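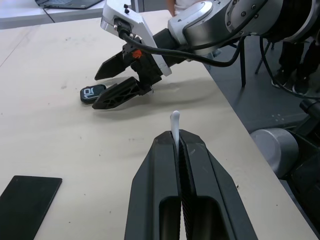

Section 2: Setting up your Drukberg bread proofer

Welcome back, and well done on getting the proofer out of its carton in one piece. Section 1 dealt with unpacking and with checking that all the parts were there. In this section we'll find your proofer a good home, put it together, run it once with nothing inside, and then set it up for your first batch of dough. Put the kettle on, because there's a waiting period in the middle and you may as well enjoy it.

Please read the whole section through once before you start. We know everyone skips this bit (we do it ourselves with flat-pack shelves), but there are a couple of points where it's much easier to do things in the right order than to go back and undo them.

What you'll need

The proofer base, with the cord attached
The folding walls, still folded
The lid
The wire rack
The water tray
The small bag of corner clips
A cup of tap water
A clean, soft cloth

You won't need any tools. If you find yourself reaching for a screwdriver, something has gone astray, and the notes on fitting the walls should set you right.

Choosing a spot

1. Pick a flat, steady surface that can hold the weight of the proofer with a full pot of dough inside. A kitchen bench is ideal. A sturdy table is fine too, as long as it doesn't rock when you lean on it.

2. Leave a hand's width of clear space on every side. The walls give off a little warmth and they like to breathe.

3. Keep the proofer out of direct sun and away from the stove, the heater and the air conditioner. The sensor in the base is a sensitive little thing. A sunny window in the afternoon can convince it that your dough is cosy when the far side of the bowl is still quite cool.

4. Check that the cord reaches the power point without stretching across a walkway or the sink.

Caution: Do not use an extension lead that is coiled up or tucked under a rug. Coiled leads can get hot.

Caution: Never put the proofer on top of another appliance, including the fridge. We hear from a good many people who have been told the top of the fridge is the best place for dough. It may well be, for a bowl with a tea towel over it, but the proofer has its own heater and needs a cool, solid surface underneath.

Fitting the walls

5. Set the base down with the control panel facing you. Run your finger around the groove at the edge and wipe out any packing dust with the dry cloth.

6. Unfold the walls gently. They'll be stiff the first time, particularly if your proofer has been sitting in a cold shed or delivery van. If they resist, leave them in a warm room for an hour and try again.

7. Lower the walls into the groove, starting with the back edge. Press down along each side until you feel them seat. You may hear a soft click at the corners, though not every unit clicks, so go by feel.

8. Push a corner clip down over each corner. The clips go on with the short leg to the inside. If a clip seems loose, it's almost certainly on back to front.

Note: The clips are all identical, so don't worry about mixing them up. If you lose one behind the bench, the proofer will still work while you wait for a spare, but that corner will leak some warmth.

Adding the water tray and rack

9. Place the water tray in the shallow dip in the middle of the base. It only sits level one way round, with the pouring lip toward the control panel.

10. Pour tap water into the tray up to the line. Please don't overfill it. A slop of water over the edge won't hurt the base, which is sealed, but it will leave you with a soggy proofer and a spotty ring to scrub off later.

11. Stand the rack over the tray with its feet in the four dimples. Press lightly in the middle to be sure it doesn't wobble.

Caution: Always use the rack. A bowl placed straight on the base can become too hot underneath, and the bottom of your dough will race ahead of the top.

The first warm-up

Before any food goes in, the proofer needs to run empty. This clears the faint smell of newness from the heater and lets you see that everything is behaving itself.

12. Put the lid on. Plug in the cord and switch on at the wall. The display will show two dashes.

13. Press and hold the power button until the dashes change to a temperature. What you see is the temperature inside the proofer now, so on a July morning down south it may be quite a low number. That's perfectly normal.

14. Press the up arrow until you reach the highest setting, then leave it alone. The display flashes while it warms and goes steady once it gets there.

15. Let it run for 2 hours with the lid on. Now is the time for that cup of tea, and possibly a walk to the shops.

16. Switch off, take off the lid (mind the drips) and let everything cool before you empty the tray and wipe it all down.

Note: A light, warm-plastic smell during the first warm-up is expected. It should be gone by the second or third use. If you notice a sharp or burning smell at any time, switch off at the wall, pull out the plug and call us.

Checking the temperature

This part is optional, but Aisyah Kwok, who looks after our test kitchen, would never forgive us for leaving it out. Every kitchen is different, and a quick check on day one will save you some head-scratching later on.

17. Fill a jar with 200 millilitres of room-temperature water and stand it in the centre of the rack.

18. Set the proofer to the temperature you expect to use most often, put the lid on and leave it overnight.

19. In the morning, take the temperature of the water with your own kitchen thermometer. If it agrees with the display to within a degree, you're all done. If it doesn't, go to "Adjusting the sensor" in Section 4, where you'll find the steps for nudging the reading up or down.

Don't be tempted to measure the air inside instead. Air cools off the moment you lift the lid, and you'll end up chasing numbers all morning.

Your first batch

20. Refill the tray to the line, replace the rack and set your temperature. For everyday white bread, the setting marked with the loaf symbol is a good place to begin. Sourdough bakers usually like it a touch cooler.

21. Wait until the display stops flashing before you put the dough in.

22. Place your bowl in the middle of the rack, uncovered. The tray keeps the air moist, so you won't need cling wrap or a damp towel. Leave room for the dough to rise without touching the lid. Shahram Najafi in our repairs room has cleaned enough dough out of enough lids to feel strongly about this one.

23. Look in on it sooner than your recipe suggests. If you've been used to proofing on a chilly bench, you may be surprised by how quickly things get going, and an overproofed loaf is a sad thing on a Friday night when you've promised everyone pizza.

Note: Ceramic and heavy glass bowls take a while to warm through. If yours lives in a cold cupboard, rinse it with warm water and dry it before the dough goes in.

If something isn't right

The display stays blank. Check the switch at the wall, then try another power point.

The display shows 11. If this number appears with a small triangle beside it, it's a message and has nothing to do with temperature. It means the sensor has lost contact. Switch off, wait a minute and switch on again. If it comes back, please get in touch.

The walls fog up. A bit of fog is a good sign. If water is running down the walls, the tray is probably too full, or the room is very cold.

The lid doesn't sit flat. One of the corner clips is likely standing proud. Press each one down firmly and try the lid again.

Dough has formed a skin. The tray has run dry, or the lid was left ajar. Top up the tray and brush the dough with a little water.

Spare clips, trays and racks can be ordered under part group 634, which is also printed on the sticker beneath the base. Have your model name handy when you ring, as the clips for the older Jasitz proofer look much the same but won't fit your walls.

Once your first loaf is out of the oven, carry on to Section 3, which covers cleaning, folding the proofer flat and storing it between bakes.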